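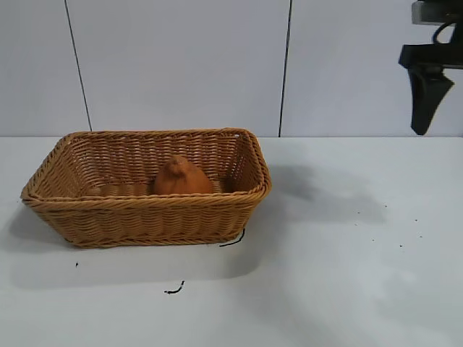 4. Running the basket cell with people on shift

Applies to the Oltuden packing cell, arm and gripper. Read section 3 first (power, air, e-stop test). If the e-stop test isn't signed off, stop there.

4.1 Who does what now

Before the cell, two packers filled gift baskets by hand, start to finish. Now the arm does the repeat placing and a packer runs the table. Same people, differnt job. What changes:

Packer: stages baskets, clears the table, checks each finished basket, handles anything the arm skips.
Cell lead: starts and stops the program, owns the skip log, calls maintenance.
Maintenance: fingers, cables, anything behind the mounting block. Packers do not open this up. Not even a loose screw.

Cell lead on days is Nhyira Odoi. Nights, Gun-woo Kang. Both can release a held cell. Shift supervisors can't unless they have done the cell training.

Note: packing rate is no longer tracked per person. The old rate sheets came down in November. Do not use cell output to score a packer, the number belongs to the cell.

4.2 Start of shift

1. Cell in HOLD. Amber light on. No light = treat as live, call the lead.
2. Wipe the table, back edge to front. Dry cloth. Pick up wire bits, crumbs, clippings by hand, the cloth just pushes them around.
3. Look under where the basket goes. Anything under the base tips it and the heights are off for the whole run.
4. Check the gripper finger by eye. Chips, bends, tape residue. Don't touch it in HOLD. If it needs touching, full lockout, section 3.
5. Check the cable loop by the mount. It should hang free. Snagged or pinched, call maintenance.
6. Put one empty basket on the left half of the table, long side along the back wall. Leave the right side clear.
7. On the panel pick recipe 84 (wicker, rectangular). Other basket types, see the list taped inside the panel door.
8. Step back past the floor line. Press HOME. Arm goes to its park spot up on the right.
9. Lead presses RUN. First basket always runs at slow speed.

CAUTION: the arm can move out of park with no warning sound. Being parked is not being off. Hands stay off the table unless the amber light is on.

4.3 Placing by hand

You will still place some items yourself. Odd shapes, soft stuff, anything the arm has skipped.

1. Press HOLD. Wait for amber.
2. Place the item. Against the back wall of the basket if it will sit there, stem or tip up.
3. Don't drop things in. Wicker flexes and the item rolls.
4. Don't shift the basket. If it moved, press RE-SCAN before you leave the table.
5. Step back, press RESUME.

Note: don't try to beat the arm to a placement. A few packers did this in the first weeks to keep up the old pace. There is no pace to keep. HOLD costs you nothing and doesn't go on any report with your name.

4.4 When it skips

A skip is normal. The arm passes on an item if it isn't sure of the grip.

One skip: place by hand, tick the skip log, carry on.
Skips on 2 baskets in a row: HOLD, wipe the table, RE-SCAN, try again.
Still skipping: call the lead. Don't change recipe settings to get past it.
Code 2209: finger did not reach its set position. Stop, lock out, call maintenance. Do not clear this code from the panel even if it lets you.

Write what the item was in the log. "Skip" by itself is no use to anyone. "Round one, rolled" is fine. The lead sends the log to Planden at the end of each month and they retune from it, so what packers write there does change how the arm behaves.

4.5 Shadows and light

Overheads on, all of them. Soft shadow next to the basket is OK. Hard shadow from a cart or a person leaning in will throw off the scan. Carts park behind the floor line.

If one of the overheads is out, run at slow speed until its fixed.

4.6 Swapping over

The packer at the table rotates every two hours. Watching is more tiring than packing, for most people anyway. Handover goes like this:

1. HOLD.
2. Outgoing packer says out loud what is in the basket and what's been skipped.
3. Incoming packer looks, agrees, signs the log.
4. Table check, steps 2 and 3 from section 4.2.
5. RESUME from the incoming packer only.

Allow 10 minutes. Don't rush it to save the break.

CAUTION: never hand over with the cell running. Not for a short one either.

4.7 End of shift

1. Let the current basket finish.
2. HOLD, then PARK. Wait until the arm has stopped.
3. Take the basket off the table. Unfinished ones go on the Lodhi rack with a yellow tag.
4. Wipe down.
5. Lead switches to OFF and takes the key.
6. Skip log goes in the tray, face up.

Fadidex wrap station has its own shutdown, see section 6. Do the cell first.

Training: a packer works three shifts alongside a trained one before running the table alone. Ask for more if you want more. Sign-up sheet is with Nhyira.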